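# Unit 4: Opening and Reading a Tower Case

These notes cover the bench session only. The theory of power conversion is in Unit 3, and the disassembly log sheet is handed out separately by Liesl Rainer on Thursday.

## 4.1 Before the panel comes off

Shut the machine down, switch off the supply at the rear and pull the mains cord. Hold the front power button for a few seconds to drain the remaining charge. Clip the wrist strap to bare metal on the chassis. Paint is an insulator, so a clip on the outer shell does nothing useful.

Lay the tower on its side with the removable panel facing up. Screws go in the tray marked for your bench, panel screws and board screws apart. The two threads look alike and are not interchangeable.

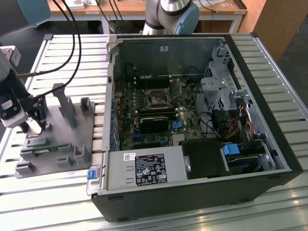 Orientation is the first entry on the log sheet. Work from fixed landmarks and not from the color of the board, which varies by maker. The processor socket is the best starting point, since memory slots are almost always placed close to it. On a board in the state shown, with no cooler fitted and the socket exposed, the retention frame and its lever can be identified at once, and the memory slots are the parallel rows to the left of it. The rear I/O and expansion-slot brackets fix one edge of the board; the power supply fixes the lower portion of the case. Log these four before anything smaller.

## 4.2 Touch points

Many manufacturers color the parts a technician is expected to handle: release tabs, drive handles, latches. Look for a tab before reaching for a screwdriver. A part that resists after its tab is pressed usually has a second fastener. Stop and find it.

Do not touch the socket contacts. If the lever is open, close it before moving the case.

## 4.3 Cables

- Log each connector before unplugging it.
- Pull on the connector body, never on the wires.
- Standard supply colors: yellow +12 V, red +5 V, black ground.
- Do not cut ties until the route has been sketched.

## 4.4 Power supply label

Copy the rated output and the current limit for each rail. The supply itself stays closed. Its capacitors can hold a dangerous charge after the cord is removed, and no exercise in this course requires opening it.

## 4.5 Submission

One log sheet per pair, max. 200 words of comment. Sheets go to Mathias Wyss, room 17.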